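駐輪場の四月分

宮崎耕平のところに裁判所の封筒が届いたのは、梅雨の終わりだった。郵便配達員は玄関で署名を求めた。受け取ってしまうと、あとは開けるしかなかった。

中身は支払督促だった。申立人は株式会社ケマ、請求の内容は駐輪場使用料4か月分。月3,000円の契約で、場所は「カルデン駐輪場」とある。宮崎が去年まで住んでいたマンション、カルデンの裏手にある屋根つきの置き場だ。自転車はもう持っていない。冬の前に人に譲った。

宮崎は書類を台所の机に置き、夕飯を作り、食べ終えてからもう一度読んだ。異議がある場合は二週間以内に同封の用紙を提出すること、と書いてあった。用紙には、分割払いを希望するかどうかの欄もあった。金額を見れば、払ってしまうほうが早い。封筒を開けてから三日間、宮崎はそのつもりでいた。

四日目に気が変わった。解約届を出したことを思い出したのである。

駐輪場はもともとヌストという会社が運営していて、途中でケマが引き継いだ。引き継ぎの案内はたしかに来た。だが宮崎が解約届を出したのはその前で、ヌストの用紙に記入し、一階の管理室の窓口に渡した。控えはもらわなかった。もらうものだとも思わなかった。

異議申立書には「解約済みのため」とだけ書いた。もう少し何か書くべきかと思ったが、ほかに書くことがなかった。郵便局で出し、帰りに豆腐を買った。

しばらくして、裁判所から期日の通知が来た。支払督促に異議が出ると通常の訴訟に移る。それは電話に出た書記官が教えてくれた。書記官は早口で、どちらの味方もしない話し方をした。証拠になるものがあれば写しを取って、答弁書と一緒に出してください、とのことだった。

宮崎は押し入れの箱を全部出した。給与明細、保険の書類、引っ越し業者の見積書。ヌストの契約書は出てきたが、解約届の控えは当然なかった。代わりに通帳を調べた。引き落としは解約の翌月から止まっている。ただ、それは運営会社が替わって口座の手続きが切れたせいだと言われれば、言い返せない。

次の休みの日、宮崎は電車に乗ってカルデンへ行った。管理室の窓口は前と同じだった。ガラスの内側にカレンダーが掛かり、その下に同じ人が座っていた。

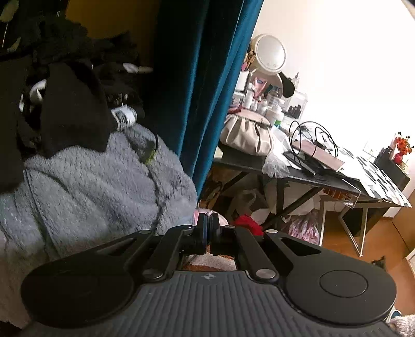 小山は、解約届なら受け取った覚えがある、と言った。ヌストに送る分はまとめて封筒に入れていて、送った日は日誌につけてあるはずだという。ただ、日誌を見せていいかどうかは自分では決められない、とも言った。

「裁判になっているんです」と宮崎は言った。

「いくらの裁判ですか」

宮崎が金額を言うと、小山は少し黙ってから奥へ行き、電話をかけた。長い電話だった。宮崎は立ったまま掲示板を読んだ。水道管の清掃、粗大ごみの出し方、自転車の空気入れを返してくださいという貼り紙。

戻ってきた小山は、該当の頁だけならいいそうです、と言って日誌の写しを一枚くれた。よその住人の名前は紙を当てて隠してあった。「宮崎様 駐輪場解約届 ヌスト宛」と、丸っこい字で一行書いてあった。日付は、ケマが請求を始めた月より前だった。

宮崎は礼を言い、駅前で自分用の写しも取った。コピー機に入れた百円玉が詰まり、店の人を呼ぶことになった。

答弁書は一晩で書いた。何度も書き直したが、結局いちばん短いものを出した。解約届を提出したこと、それが日誌に記録されていること、自転車はすでに手元になく、駐輪場を使っていないこと。

口頭弁論の期日は2018年7月30日だった。宮崎は半日の休みを取り、白いシャツを着て行った。9号法廷の前には長椅子があり、先に来た人が何人か座っていた。開廷表には事件番号と当事者の名前が並んでいて、自分の名前は被告の欄にあった。被告という字をしばらく見た。刑事事件なら被告人と呼ぶのだと、前の週に図書館の本で読んでいた。違うのは一字だけだった。

先の事件は貸金だった。原告の会社の人が来ていて、被告は来ていなかった。裁判官が二言三言確かめて、それで終わった。次が宮崎の番だった。

ケマからは若い男が一人で来ていた。社員だと言い、許可を受けた代理人の書類を出した。鞄が新しかった。裁判官は双方の書面を読み上げるでもなく確認し、男に尋ねた。

「解約届について、原告では把握していないということですか」

「ヌストから引き継いだ名簿には、契約中と記載されていました」

「乙第一号証は見ましたか」

「はい。先週、拝見しました」

「それについてはどうですか」

男は手元の紙をめくった。めくっても答えは書いていないらしかった。

「ヌストが受け取ったかどうかは、弊社では分かりかねます」

裁判官は、少し話し合ってみますか、と言った。司法委員という年配の女性が立ち上がり、宮崎と男を別の部屋に案内した。 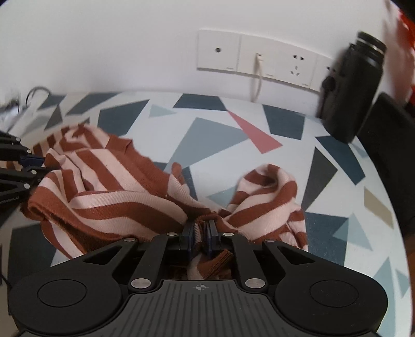
赤茶と淡いピンクの縞のニット

部屋には机がひとつと椅子があった。司法委員はまず宮崎の話を聞き、次に男の話を聞いた。そのあいだ、もう一人は廊下で待つ。宮崎は廊下の窓から駐車場を見ていた。

交代で呼ばれて入ると、司法委員が言った。

「原告は、解約の扱いに行き違いがあったかもしれないとおっしゃっています。一か月分だけお支払いいただければ、残りは請求しないということですが」

「一か月分というのは、何の分ですか」

「四月分だそうです。名簿を引き継いだ最初の月ですね」

宮崎は考えた。3,000円なら財布に入っている。ここへ来る電車賃と、休んだ半日分の給料のことも考えた。断れば、もう一度来ることになるだろう。小山に証人として来てもらうことにもなるかもしれない。あの人は窓口を空けられるのだろうか。

「四月には、使っていないんです」と宮崎は言った。

司法委員はうなずいて、それを紙に書いた。説得はしなかった。男がまた呼ばれ、宮崎はまた廊下に出た。今度は短かった。男は出てくると携帯電話を持って階段のほうへ行き、小さな声で話して、戻ってきた。

法廷に戻ると、男は訴えを取り下げると述べた。裁判官が宮崎に、同意しますかと尋ねた。宮崎は意味を尋ねた。裁判官は、訴えが初めからなかったことになるという意味だと説明し、請求を認めないという判決が出るのとは違う、と付け加えた。

「また請求が来ることはありますか」

「理屈のうえでは、あり得ます」

宮崎は男を見た。男は、社内の名簿は訂正しますと言った。裁判官はそれも調書に残しましょうかと男に訊き、男は少し間をおいて、はい、と答えた。

「では、同意します」

廊下に出ると、男が頭を下げた。宮崎も下げた。エレベーターは一台しかなく、二人で乗った。男は一階に着くまで階数の表示を見ていた。

裁判所を出ると日差しが強かった。宮崎は角の店でかき氷を食べた。300円だった。それから管理室に電話をかけ、取り下げになりましたと伝えた。

小山は、それはよかったです、と言い、空気入れがまだ戻っていないのだが心当たりはないかと訊いた。宮崎はないと答えた。電話を切ってから、引っ越しの日に段ボールの横に立てかけてあった青い空気入れのことを思い出し、もう一度番号を押した。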